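The Gray Thing in Kasbridge Bin

Mỹ Lã got to the sorting hall before the lights were all the way up, and she was already grinning. Saturday! The best day of the week, the day they finished bins.

"You walked here whistling," said Flor Alvarado from the bench. "I heard you from the stairs."

"It's nearly empty, Flor. Kasbridge is nearly empty!"

Kasbridge was the big one. Every bin in the hall had a name (Quiroga was the deep one by the door, Plalero had the bad corner), but Kasbridge had come in back in December piled right to the rim, 477 lost things from the ferry line, and the two of them had been working down through it ever since. Umbrellas, mostly. A trumpet mute. A bag of doorknobs that Mỹ had loved so much she drew every one of them in the ledger.

She climbed the three steps to the rail and looked over. She had never seen the floor of it before, and it was wonderful – all scratched and cloudy, like a pond that had frozen with people still skating on it. She could have looked at those scratches until lunch.

"What's left?" Flor called.

"A few things. The big one's gray."

"Gray what?"

"Gray and soft! Sort of a diamond. There's a flap on it, folded up, and a dark seam along the top."

Flor put down her pencil. She had been at the hall long enough to have opinions about soft gray things. "Cushion," she said. "I'll bet you 100 buttons it's a cushion."

"It's a letter," said Mỹ. "A huge, padded letter."

"To whom?"

"I don't know yet. Isn't that great?"

She leaned out as far as the rail allowed and watched the long silver finger go down, slowly, slowly, until the tip met the gray thing.

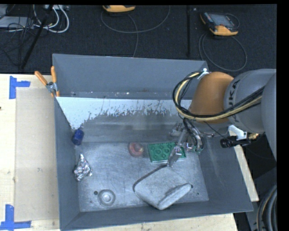

Kasbridge, with a few things left to sort.

"Well?" said Flor, who had come up the steps after all and was pretending she hadn't hurried.

"Wait. Look at the crease by the flap. Somebody folded that with care."

They stood with their elbows on the rail. Mỹ had the ledger open at a clean page, and at the top she wrote the word she used for any bin on its final morning, a word of her own that Flor had given up correcting: Plirnedness. Under it she wrote 477, and next to the number she left a good wide space.

"Cushion," Flor whispered.

"Letter," Mỹ whispered back, and uncapped her pen.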